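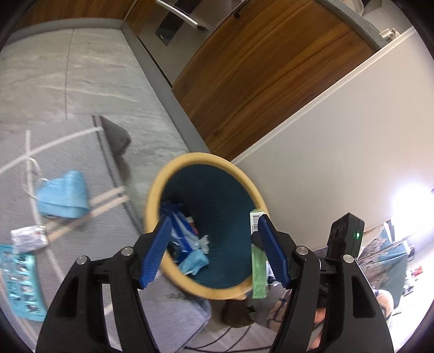

Slide 1. Waste bin with a tan-yellow rim, crumpled plastic wrapper inside.

Speaker notes - "Small packets, long lives"
Sep 2, 2021, evening meeting in Wukham library

Good evening, and thank you for coming. My name is Raili Ruotsalainen. I speak slowly, so please tell me if I am too slow. (Wait for the door to close.)

My subject tonight is the wrapper. I mean the thin plastic that comes around biscuits, crisps and washing powder, which we tear in one second and then forget. I worked for 19 years in packing, first at Jaunzems in the print hall and later in the office, so I have some guilt in this matter. Please do not ask me for the recipes.

Slide 2 - layers
A wrapper looks like one sheet, but very often it is several sheets glued together. One layer carries the print. One keeps the air out. One melts when it is pressed, so that the packet closes. Each layer does its job well, and together they are very hard to take apart again. A sorting plant wants one clean material. We give it a sandwich.
(Pass round the two samples from the envelope. Ask to get them back!)

Slide 3 - what the shops told us
In August, Rokeya Khan and I visited 7 small shops on the streets behind the market. We asked what the customers want. Most owners said the same: people want the small packet, because the small packet is cheap today, even if the large one is cheaper by the month. Mitali Sikder keeps one of these shops and she allowed me to repeat her words: "If I stop the small ones, they go next door."
I think she is right. Do not go too fast here, it is the main point of the talk.

Slide 4 - the Kodo trial
Kodo is the tea and spice shop on Jondura Road. They sell now from large tins, and you bring your own jar. Dilani Begum, who runs it, says that in the first two months nearly 4000 small bags were not needed. Spices go well. Tea goes less well, as people like the box. She had also a problem with labels, and has to write the best-before date by hand on every jar.
(If somebody asks about price: the same per gram as before. I checked.)

Slide 5 - what we ask from the council
First, a collection point for soft plastic that is open after working hours. At present it closes before most of us come home. Second, a small grant for shops that wish to buy tins and a proper scale. Fathima Pramanik has written the letter and it lies on the table by the window. Please read before you sign - it is one page only.

Slide 6 - at home
Keep the soft plastic in a separate bag. Shake out the crumbs. Do not push one wrapper inside another, it makes the sorting harder. Tear-off corners are so small that they get lost, so cut the packet along the top but leave the corner hanging.

Questions, until the library closes. Rokeya has the microphone.
Tea is at the back. Bring the cups to the trolley afterwards, please.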